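Julon wants me to subscribe to my own thermostat

July 25, 2026

The email came in with the subject line "Good news about your home comfort." I have owned a house long enough to know that good news about my home doesn't arrive by email. I opened it anyway, standing in the kitchen, and read that the schedule feature on my Julon thermostat was "moving" to something called Julon Plus.

Moving is an interesting word. The schedule used to live on my wall, in a plastic box I paid for. Now it lives in a plan, and the plan costs 3 dollars a month.

I know, I know. Three dollars. I have spent more than that on a bad muffin. My brother-in-law made the muffin argument over dinner, and then my neighbor made it with coffee in place of the muffin, and both of them looked pleased, as if they had thought of it themselves. So let me say why it bothers me, and then you can go buy your muffin.

When I bought the thermostat, the box said "7-day scheduling." I still have the box. I keep boxes, which is a separate problem. There is no asterisk after "7-day scheduling." I turned the thing over twice looking for one. There's small print on the bottom about Wi-Fi bands and about not installing it in a bathroom, so they knew how to do small print when they wanted to.

I wrote to customer support and asked what had changed. The reply said that Plus "allows us to keep investing in the experience." I wrote back and asked which part of the experience needed investment, given that the experience is that the heat goes down at ten and comes up at six. I got a survey.

It's going around. My sister has a Trover sprinkler timer that used to skip a watering when it rained. Rain skip is now a "premium insight." She still has the timer, it still has a connection, it presumably still knows about the rain, and it waters the lawn in the middle of a downpour. You could make a case that weather data costs money to deliver. Fine. Then charge for it on day one, put it on the label, and let her decide between that and a cheaper timer with a dial.

The Serrano people did it with a garage door opener. A man I used to work with found out when he tried to let a plumber in from the office and his phone offered him a free trial of opening his own garage. He took the trial, because there was a plumber in the driveway. I imagine that counts as a conversion on somebody's chart.

What I doubt is the story they tell about it. The story is always that servers cost money. I'm sure they do. But my old thermostat, the beige one with the little mercury bulb that the county made me take to the hazardous waste day, ran for decades with no server. It was wrong by two degrees the entire time and I adjusted. A schedule is a clock and a list. My microwave has a clock. My microwave has never asked me for anything.

They could also let the box keep its own schedule, and the server bill would shrink quite a bit. The Julon lost its connection for a whole weekend in February when our router died, and the heat went up and down right on time. So the schedule was running on the wall, at least then. I mentioned this in my second email. It wasn't covered in the survey.

The comments on the Julon user forum are worth an evening if you like that kind of thing. The thread about Plus had 1,698 replies when I looked. A good number of them say "just pay it." Some are from people who've gone back to a dumb thermostat and want you to know how calm they feel. One long reply defends the company by saying that people expect too much for a one-time price, and that the price was always too low. That might even be true! But I didn't set the price. If they'd asked me for 41 dollars more at the register, I would have stood in the aisle and thought about it, which is all I want out of the deal.

Then there is the future, which is what they would prefer to talk about. The Plus page spends very little space on thermostats. It says the home is "becoming an intelligent partner," and there's a lot of gray and a lot of soft light. I've noticed that the further off the product is, the smoother the pictures get. Nothing in them has a scratch or a fingerprint on it or a screw that has been put in crooked by me.

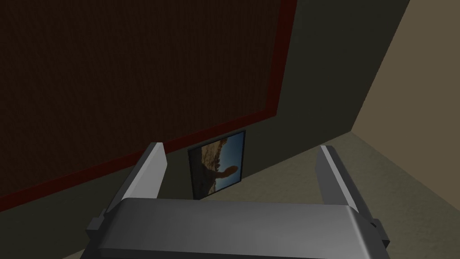

Computer rendering of a gripper. Smooth and gray.

I'm not against new things. I own plenty of them. I bought the Julon because I was tired of getting up in a cold house, and for that it has been good. I'd have recommended it to you in the spring. I did recommend it to two people, and I've since had to call both of them, and one had already thrown away her box.

So what did I do? First I turned off automatic payments on the account, which took four screens and a page asking if I was sure I wanted to lose my comfort. Then I went shopping. Kultton makes a plain programmable model that has no app at all. You set it with buttons. The buttons are awful. You hold one down while pressing another and if you let go too early you're back at Monday, or whatever it calls Monday. Reviews complain about it at length and I read every one of them with growing warmth.

It cost less than the Julon did. I checked the box for the words "service," "plan," and "account" while still in the store, and a kid in an apron asked if I needed help. I told him I was looking for an asterisk. He said lighting was in aisle nine.

I put it in myself. The wall plate doesn't match the old hole, so there is a stripe of the previous paint color showing on the left side, a green I had forgotten we ever picked. It needs a coat of something. The schedule took me most of an hour and the manual is in five languages, and I can't say the English is the best of them.

Could Kultton turn around and pull the same trick? I don't see how, with no connection to pull it through, but I wouldn't bet 100 dollars on the next model. I'd guess there is a meeting going on right now.

The Julon is in a drawer in its box. I may sell it. If you're interested, it's in nice shape and it will do everything the box says, for a monthly fee.

Comments are open. If you're going to tell me about muffins, please at least pick a different baked good.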